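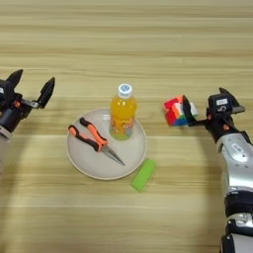
Odier Serving and Sorting Plate, Round, White
Item 726

Product Overview

The Odier plate is a round, white plate with a shallow raised rim, supplied by Gollel to schools, training kitchens, workshops and community centers. It was designed for table service and is also used by many institutions as a sorting plate, on which small articles are kept together during an activity. Items as different as a bottle of orange juice drink and a pair of needle-nose pliers can share one plate, as on the table shown.

The surface is flat from the center to the rim. A bottle may be stood upright toward one side while a longer article is laid across the other. The rim is kept low so that tools and utensils may be lifted off without tilting the plate.

Intended Use

The plate is recommended for the following purposes:

Table service of cold and warm food
Setting out materials for practical classes
Holding hand tools at a shared bench
Sorting and clearing exercises in daily living programs

Plates that have held tools, adhesives or cleaning products must not be returned to food service. Institutions that use the plate for both purposes are asked to keep two separate sets. The underside of each plate carries a blank panel on which a department name may be written.

Specifications

Color: white
Shape: round, with raised rim
Weight: 400 grams
Finish: glazed, smooth
Stackable: yes, to a maximum of 20 plates
Sold in: cartons of 6
Dishwasher use: permitted
Microwave use: permitted
Oven use: not permitted

The bottle, the pliers, the green block and the table are not included with the order.

Use on Wooden Tables

The foot of the plate is unglazed. On light wooden tabletops it should be lifted when moved, as repeated sliding may mark the finish. Self-adhesive felt rings are available from Gollel under the accessories heading and may be fitted to plates reserved for bench use. Felt rings must be removed before the plate is placed in a dishwasher.

Care and Cleaning

Plates should be washed before first use. Warm water and an ordinary dish detergent are sufficient for daily cleaning. Steel tools can leave gray lines on the glaze. These are deposits of metal and can be removed with a soft sponge and a mild cleaning paste. Wire pads and scouring powders are not to be used.

Any plate with a chipped rim should be withdrawn from service. Small surface scratches do not affect use at the bench, but plates with visible scratches should not be used for food.

Related Items

Cha Oval Tray, white
Cha Bench Mat, gray
Ginddale Storage Rack for round plates
Odier Bowl, round, white

The Ginddale rack accepts both the plate and the bowl. The Cha tray is recommended where articles longer than the plate are in regular use.

Ordering and Delivery

Orders are accepted from registered institutions by purchase order or account card. The minimum order is one carton. Mixed cartons of plates and bowls are not available. Deliveries are made to the main receiving address on the account unless another address is given at the time of ordering. Orders for the new school year should be placed before the end of August.

Damaged goods must be reported in writing, with the carton number, and the outer packaging must be kept until the claim has been reviewed. Replacement plates are sent as single pieces at no charge.

Contacts

Institutional accounts: Ok-hee Seok
Product information and care: Obinna Okonkwo
Returns and claims: Ha-rang Lim

Page last revised 13th March. Specifications apply to all cartons bearing item number 726.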